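We use cookies to improve your reading experience. Accept all | Manage settings

Védís Ingvarsson
June 28, 2026

3.2 The shared basket

I'll admit I came to Veltstead wanting to write about cupboards, and I ended up writing about snack baskets instead – they were far more interesting! Of the 43 households I visited, 30 kept one out on a table or counter.
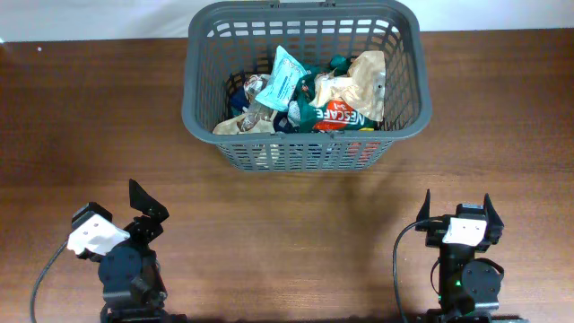
Figure 4. Gray plastic basket with packets, on a wooden table.

Sorting was what I asked everyone about first, and most people just laughed at me. Things go in on top, and you dig. The pile in Figure 4 is pretty typical of that (a Nescafe packet lying upside down near the front rim, a light blue one slantwise over the rest), and I found the same easy jumble in Duven when I went back in July last year. Þórarinsdóttir calls this "open storage", and I've kept her term.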